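Two weeks with two grippers: an engineer at Warraich on what wore out first
4 Dec 2023

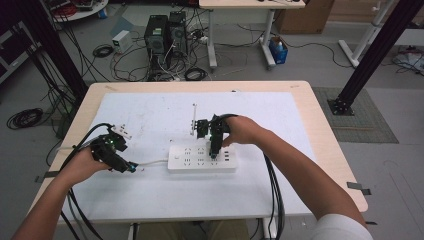
The hand-held pair at the table, with the power strip used for the cable task.

Warraich has been comparing hand-held grippers since September. The engineer who ran the trial at the Onthorpe workshop asked to be left unnamed, as one of the suppliers is still quoting for the next order.

Two designs made it to the final round, the Pemo and the Flutska. Both are held in the hand, and both send finger position and force back to a computer over cable. Each was given the same 27 tasks, most of them ordinary things like plugs, lids and folded cloth.

"We started with blocks, and everything can pick up a block," the engineer said. "You learn very little from a block. The plug and the thin cable were where we saw a difference."

The Pemo has stiffer fingers and closes faster. The Flutska gives a little at the tips, and the testers liked that for round cable. On sockets it went the other way. "With a soft tip the plug rotates when it touches. You feel it go, and then you let off and start again. With the Pemo you can push."

Over the full trial the team recorded 3000 attempts. The Pemo finished the plug task in 68 percent of its tries on the first approach. The engineer would not give the Flutska figure but said it was lower, and that the gap got smaller once people had practiced.

Weight came up more than expected. Sessions were first set at an hour and then cut to 30 minutes after two testers reported sore wrists. "The gripper is fine for ten minutes. Then the cables start to pull, and you hold your arm differently, and it shows in the data."

A wireless version was tried for one afternoon and put away. The signal dropped twice, and the team did not want gaps in the force readings.

What wore out first was the rubber on the finger pads, on both models. Replacements for the Pemo came in four days. The Flutska pads are glued on - the engineer called this "a bad decision by somebody" - and had to be scraped off with a blade.

Warraich plans to order more of the Pemo for two-handed work and keep one set of the Flutska for cloth. The next round will look at wrist cameras.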